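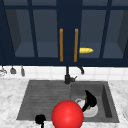 One reader of my last post, Paracha, wrote in to ask why anyone would bother steering a simulated robot by hand when a script could spit out a thousand runs overnight. Fair question! I tried the script route first on my Nallerwood kitchen project, and every run moved the same way, so the policy learned one stiff little path and fell over the moment I shifted the sink. Hand-driven runs are messier, and the mess is what I'm after.

So, how I collect a batch.

## Before you record

Pick one task and write it down as a plain sentence. Mine are things like "take the bowl out of the sink" or "open the cabinet door." Use the same wording for every run of that task (I once mixed "cabinet" and "cupboard" in a batch and spent an evening fixing labels).

Then drive around without saving anything. I give myself 4 throwaway runs, and my hands need all of them.

## Recording

1. Reset the scene and let everything settle.
2. Start recording, *then* touch the controller.
3. Move at a steady pace. Long pauses get learned too, sadly.
4. When the task is done, hold still for 2 seconds and stop.
5. Mark the run keep or toss right away, while you still remember it.

If you fumble a grasp and recover, keep it! Those are some of my favorite runs. If you fumble and knock half the kitchen over, toss it.

## Check your views
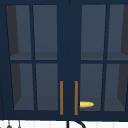 I save more than the main view, and I scrub through each one before I call a batch finished. It's dull work, but a view that never shows the arm on a reaching task won't teach it much about reaching. For door tasks I want both of those long brass-colored handles clear of clutter, with the seam between them easy to see. I also look for anything bright behind the glass, like the small yellow thing by the right handle, and shuffle it between resets so the policy doesn't start using it as a landmark.

## Saving

I name folders by task, then batch, then run number: `skadport/open_door/b2/017`. Skadport is just my name for this kitchen layout. Copy the folder somewhere else before you start trimming. I trim dead time off the front only, and I leave the ending alone so that hold stays in.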